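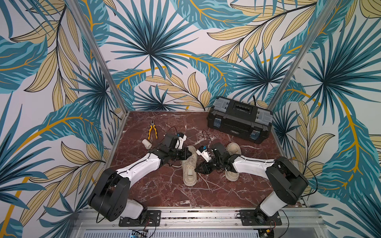 Shoelaces are still my test for whether a machine is ready for a house. A folded towel tolerates error, and a lace does not: it is thin, it deforms under its own weight, and it hides behind the gripper at the moment of contact. With two arms facing each other over a pair of beige shoes, one lace trailing loose across the marble, the hard part is finding the free end and keeping hold of it. Reach is a solved problem.

I reran my grasp planner 400 times in simulation in January. It lost the lace in most of them, usually on the second handoff.

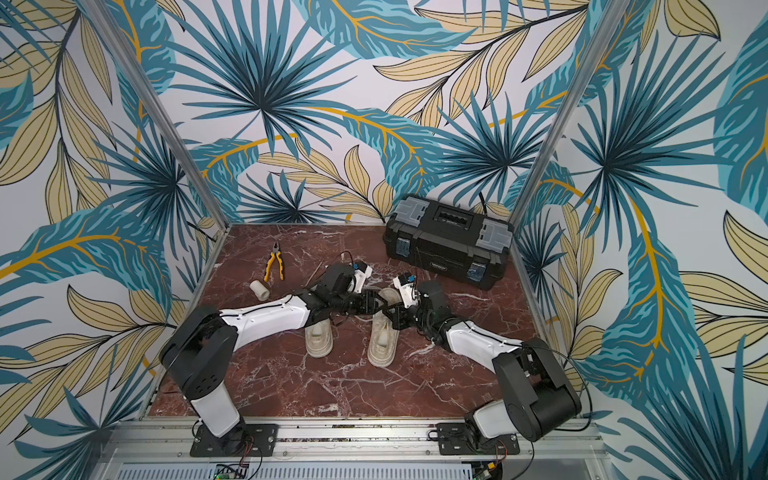 Leanne Tapley
2025-05-24

Putting shoes side by side is a different class of chore - rigid enough, two grasps, loose tolerances. I would trust a machine with that now. Tying I would leave for later. Notes on the Wattimena planner next.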